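Setting up the bin cell again
February 22, 2021
Filed under: Piltness

I spent most of yesterday putting the bin-picking cell back together after the move to the Plerkgate building. The arm itself was fine. Almost everything attached to it needed attention, so these are my notes, mainly for me, partly for anyone at Clindmont who has to do it next.

I started with the cables. The air lines and the signal cables run together down the arm to the gripper, and the yellow one goes with them. If the bundle is too tight it pulls on the connector when the wrist turns. If it is too loose it hangs into the bin and catches on the rim. I left a wide loop near the wrist, then jogged through the full range of wrist positions at low speed and watched it. I moved the ties twice before I was happy.

Next was the bin. It has to stay exactly where the software thinks it is, and the gripper does bump the walls now and then. The old setup had a bracket screwed to the table. I didn't want to drill this table, so for now it's spring clamps on the sides. They hold well enough at test speed, and I can pull them off when I need to get the bin out and clean it.

Then I redid the height check. I bring the gripper down over a block in small steps, stop short, and compare the reading with what the program expects. The first pass was off by 4 mm, all of it from the new table. I changed the one offset and left the rest of the calibration alone.
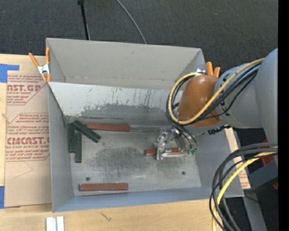

Checking gripper height over one of the red-brown blocks. Three of them in the bin, plus three green.

The bin floor is badly scratched, and I thought about replacing the bin while everything was apart. The depth readings are a little noisy over bare metal, but the Kwak script filters most of that out and a new bin would mean new measurements. I kept the old one.

After lunch I ran it for 45 minutes. It stopped 2 times, both on blocks tight against a wall. The fingers need room on each side, and in a corner they don't get it. I can fix some of that by changing the approach angle — the rest probably needs thinner fingers.

Still on the list:
Label both ends of every cable.
Put a better strain relief on the gripper connector.
Find out why the log skips line 411 on startup.
Replace the clamps with something permanent before April.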